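4.2 Viewing habits and the weekly cliffhanger

The second set of interviews dealt with how regular viewers of Lerkstead, an evening soap, followed the long-running Fagundes storyline. We spoke to 31 viewers in 14 households. All of them had watched the show for at least a year, and most had seen the October episodes in which the character's affair becomes known to her family.

Viewers who watched on the night of broadcast talked about the plot in terms of guesses. They named suspects, argued over them and changed their minds between episodes. Viewers who saved the week's episodes for Sunday talked more about the acting and less about who had done what. Several had already read the outcome online and said it did not bother them - one woman told us she liked knowing, so she could watch the other faces in the room.

Meals came up often. In 11 of the households the television was on during dinner, and the opening minutes of an episode were commonly missed or only heard. Tsolakis and Medeiros report the same pattern for the rival soap Florkell, though their sample was older and mostly lived alone. Our viewers did not see this as a problem. They expected the first scene to repeat what had happened the night before, and it usually did.

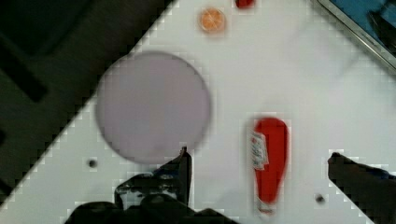

Figure 3. Round plate on a white tabletop.

The closing scene was treated differently. Talk stopped, phones were put down and dishes were left where they were. When an episode ended without a cliffhanger, viewers described it as filler, even if they had enjoyed it. We return to this point in Section 5, where the interviews are compared with the message board posts collected by Echevarría.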